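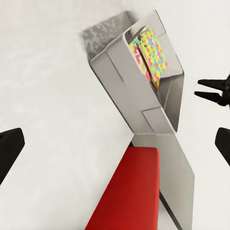
When does the Flostholm library van start its new evening round?
The first run is on Tuesday at 6 in the evening, and it will carry on every week through June.

Readers in the villages beyond Flostholm have been asking for a later visit for as long as most of us can remember, and it is a pleasure to report that they are going to get one. The van will call at Kistel first, beside the old chapel, and then go on to Skenivar, stopping for 30 minutes at each – a little longer if there is still a queue on the steps, says driver Emmett Blackwood, who has never been one to shut the door on anybody holding a book.

The change follows a letter signed by 503 residents and handed in at the council offices by Verna Montoya of Kistel. "I work until five, and so does half the lane," she said. "By the time we got home the van was long gone, and we were sharing the same four paperbacks between us."

The daytime round stays as it was, so those who like a morning chat over the large-print shelf needn't worry. Requests can be left with Hazel Tillman at the Flostholm desk, and children's titles may be kept for six weeks over the summer. Tickets from any branch will be accepted on board.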